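2 min read

OKBRIDGE OPENS ITS FOLDING LAB TO VISITORS — WED 21 OCTOBER

JESGATE — Okbridge will open the doors of its Holley Street lab for one afternoon of live demos. Free entry. Robots handling clothes, all day, mistakes included.

Doors at noon, last entry 4 p.m. Room for 54 people at a time, so please book a slot. School groups welcome, call first. Parking behind the Awan building, not on the street.

"People ask us why laundry is so hard," said Tahira Gilani, who runs the lab. "Come and watch a sleeve for ten minutes. Then you'll know."

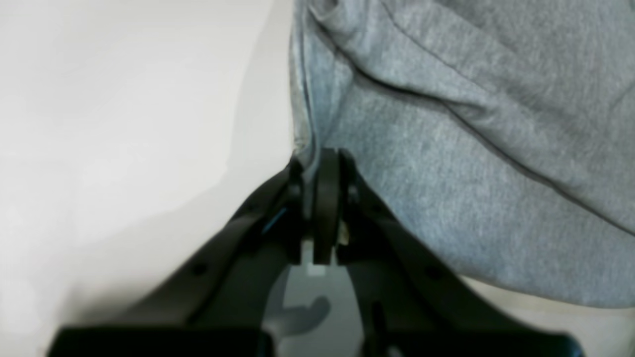
Okbridge has worked on soft goods for 28 months, mostly shirts, towels and sweatshirts. Boxes are easy — cloth changes shape every time you touch it. So a lot of the afternoon will be about the first grab, with the gripper pinching gray fabric right at a folded edge while the rest sits bunched up. Staff will be on hand to take questions and vistors can bring a garment of their own to try.

Bookings and press: Okbridge front desk, ext. 2881. Interveiws by request.

Comments (3)

marlow_k: is the 4pm cutoff firm? I get off work at 3:45

Dee P.: bringing a fitted sheet. good luck

jesgate_dad: Any stairs? Coming with a stroller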